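2026-01-12, sim bench, Plunthorpe project

Kitchen counter task, gripper open in both views. Marble texture kept from the October build. Episode cap left at 300 steps.
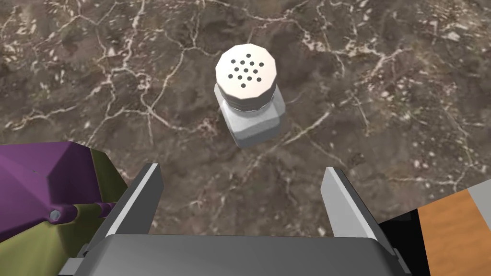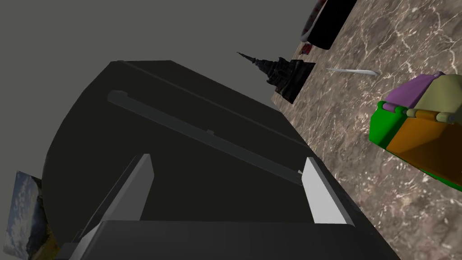
Wrist views, simulated. Salt shaker in the first; pot, knife and tower figurine on the counter in the second.

Kosmas Gkikas wants the grey fingers relit before the club demo. Colour jitter stays off until then. Reran the grasp set with seed 11: 22 timeouts, all on approach. Log is 2,397 lines, saved under Vetport. To do: check finger friction value, widen the approach cone.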